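The Fishing Tray, in Four Pictures

I promised a few of you I'd put the fishing tray up on the page, so here goes! It's the simplest thing in our whole play cupboard, and it gets asked about more than anything else we put out at Gasden. A blue tray, a bit of water, a net, something to catch and something to put the catch in. Lamisi Antwi came up with ours, and she has run it so many times now that I've stopped pretending I had anything to do with it (I carry the water, mostly).

Setting out

We push two white tables together and give the tray the front one all to itself, with the buckets on the right. Lime green and pink, if you're wondering, and yes, everybody wants the pink. The back table is for whatever is waiting to be put away, so on any given morning you might find pliers, a little screwdriver, a cable still in its bag and a toy baguette that belongs to the bakery set. I do mean to be tidier.

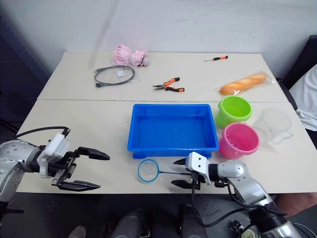
I never fill it right up. A shallow layer is plenty, and I learned that at Agudelo, where I filled a much bigger tub nearly to the rim and then tried to walk with it. Dolores Iwasaki still brings it up. Fill it where it's going to stay, that's my advice, and put a towel down on the floor before you start and not after.

Nets and fish

Our fish are plastic and they float, so there's no groping about on the bottom for them. The scoop is a clear round one on a light blue handle, and I like it because you can see right through to the blue underneath. It goes a bit wobbly through the water, which small people find very funny. The green fish is my favorite, with its see-through fins. Lamisi says I shouldn't have favorites.

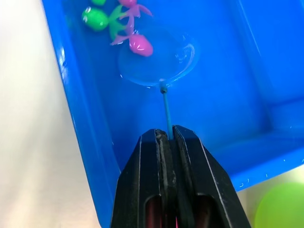 Taking turns

One go is one dip of the net, whatever comes up. We tried going by the timer once and it ended in tears (two children and very nearly me). With a dip each, the line moves along and the ones who are waiting have something to shout about. If somebody wants to go for one particular fish and chases it into a corner, let them! Corners are the easiest place to land anything, and it's a lovely feeling when you're four. 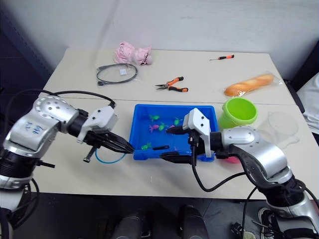 You can stand on any side of the tray you like, by the way. We used to make everyone stay at the front, and then Dolores brought her class over from Gristum in September and they simply spread out wherever they fit, and it worked much better.

The catch

The balls came along later, and I wasn't sure about them at first. They've turned into a whole second game.

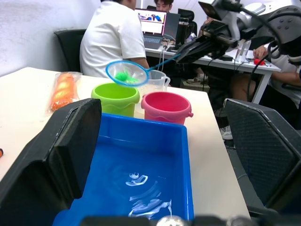
Lamisi likes to finish with a bit of pouring, and some children would happily skip the fishing and go straight to that part. We keep a clear measuring jug behind the buckets for it, the kind with a handle. The bright green balls look very good sitting in the bottom of the mesh net, and from there it's a short trip over to the green bucket, so matching the colors is an easy thing to ask for. After that it's jug, bucket, jug, bucket until the floor towel has had enough. Nets get rinsed and hung up by their handles, and the tray goes upside down on the rack overnight.

Next on the page will be the bakery set, as soon as I've found the rest of it.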